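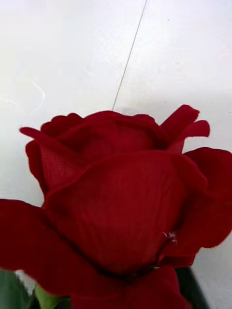 Wrist view, red rose, close range. Weave legible on the petals, lint on the front one.

Sat 5 October

Equipment plan for the November order. Budget line is 2000 and Aliki Manolakis wants one sheet, with nothing on it that we can't defend.

Wrist cameras. Keep the present ones. At this distance the bloom fills the width of the view and the fabric texture still reads, so there is no case for more resolution. The white behind it is close to clipping at the top. That is exposure and lighting, to be dealt with before any money goes on optics. Biltel quoted 353 per camera for their next model up. Declined for now, quote kept in the folder.

Lighting. Two diffused panels from Grundby, dimmable. Baiba Grīnberga has the part numbers. Check the clamp fits our uprights before ordering – the last set did not and went back at our cost.

Fingers. Narrow tips stay for stems. Want spare pairs in hand before the long runs start. Tipoki lead time is 15 working days, so the order has to be in first.
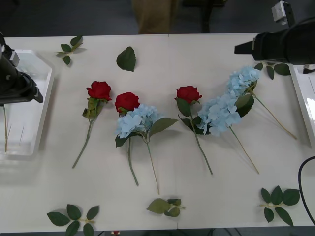 Table layout: three roses, three hydrangeas, loose leaves, a tray at either side.

Table. Top is two white panels and the seam shows as a thin line. Mallwood can cut a single top for 29 more than a matching pair. Worth it. Ask for matt white, and ask whether it can be delivered flat to the ground floor.

Trays. The clear one on the left is hard to see against the white top. Price an opaque one in mid grey, same footprint. Left and right should match if we are buying anyway.

Flowers. Fabric stock sheds leaves and picks up fluff. Treat as consumable and give it a line of its own, separate from fixtures. Second set of both kinds, same blue for the hydrangeas. Lint roller, petty cash.

Cables. Sleeving and edge clips for the right side, where a cable hangs down alongside the table.

Order of spend: fingers, lighting, table top, trays, flowers. Anything left goes to a spare wrist bracket.

Open: Aliki to confirm whether delivery comes out of the same line. Baiba to measure the uprights.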